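Skatiretti Community Help
Teaching by demonstration > Soft items and fabric

Hand-held gripper or remote control for teaching jeans folding?

Posted by flatbed_tess
Viewed 223 times

We are a small shop in Mamville that sorts and folds used clothing. We have one arm on a bench and we want to teach it to pick up a pair of jeans from a pile, spread them out and fold them in half. Shirts more or less work already. Denim does not.

So far I have been driving the arm by remote control from a chair next to the bench. Picking up is fine. The trouble comes with the spreading. I can't feel how hard I'm pulling, so I either drag the whole garment across the table or let go too early. A good run takes me up to 4 minutes, and by the afternoon my runs are worse than my morning ones.

I have the loan of a hand-held gripper with a camera on it, same finger shape as the ones on the arm. Before I throw out what I've recorded, I would like to know:

Is it worth starting over with the hand-held one for denim only?
Can I mix the two kinds of recordings?
Does the table surface matter? Ours is white panels with visible joints between them.

The arm has the Flormont wrist camera mount if that makes a difference.

Posted by benchwork_oh
Marked as helpful

I went through the same thing with work pants and canvas aprons. For heavy cloth I would use the hand-held gripper for the spreading part and keep the remote control runs for the pickup.

The reason is mostly what you said. With the tool in your hand you feel the seam catch and you feel when the cloth starts to slide, and you slow down without thinking about it. Those small corrections end up in the recording. With remote control you only see the slide after it has started.

Some things I would do from day one:

Start each run with the fingers open and well back from the cloth, with some bare table between them and the garment. If you start right on top of the fabric, the robot never learns how to approach it. My first batch was all like that and the arm would come down anywhere.

Pick one kind of place to grab and stick with it for the first batch. On jeans I go for a doubled edge, either the hem or the waistband. It stands up a little from the table and the stitching gives the camera something to find. A flat single layer of denim is hard to get a finger under. You end up scraping the table, and the robot will copy that too.

Don't lay the garment out nicely. Drop it. Crumpled, half rolled, one leg twisted under, turned any which way. If every run starts from a tidy pile you will get a robot that handles tidy piles.

Move at a speed the arm can match. This is the big one. Your hand is much faster than the arm, and a quick flick of the wrist that snaps the cloth flat looks great and can't be played back. I check the speed of each run and delete any that go over the arm's limit.

On mixing: yes, but label them. Put the source in the run name (I use "hand" and "remote") and train once on each alone before you train on both. Otherwise when it goes wrong you won't know which set to blame. You also need the hand-held camera and the wrist camera at the same height and angle over the fingers. With the Flormont mount there are two screw positions, and mine was set to the wrong one for a month.

I ended up with 1234 runs for the pants, and the spreading got usable well before that.

Posted by quietgantry

Just use the hand-held one. Remote is too slow for laundry. We have 2372 runs by hand and never went back.

Posted by parcel_and_pin

I agree with most of what benchwork_oh wrote, but I would not drop remote control for the fold itself. Once the jeans are flat, the fold is a long, slow move and you want to know the arm can reach the far side. By hand you can reach anything. We recorded a whole set on a MacBrayne table that was deeper than the arm's reach and had to redo it in January.

About the joints in your table: they matter less than you think, as long as they don't always sit in the same place in the picture. A thin gray line on white can look a bit like a fabric edge when the cloth is pale, and old washed jeans are pale. Shift where you drop the garment so it lands on a joint in some runs and clear of it in others. Same with scuff marks. Wipe off what comes off and don't worry about the rest.

What does matter is a joint with a lip. Run a fingertip across each one. If you can feel a step, the gripper will catch on it when it slides in under a hem. Sand it or tape it before you record – the tape should be the same white and it should go all the way across.

Shadows are worth a look too. Soft light from overhead is fine. We had a desk lamp off to one side, and the fingers threw a hard shadow right on the spot where they were about to close.

For a first try I'd record one short set of spreading only, by hand, and run it on the arm the same day before you record any more.
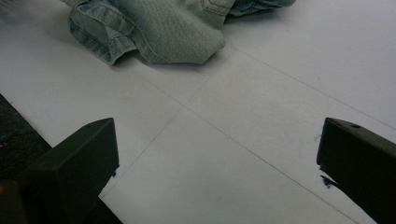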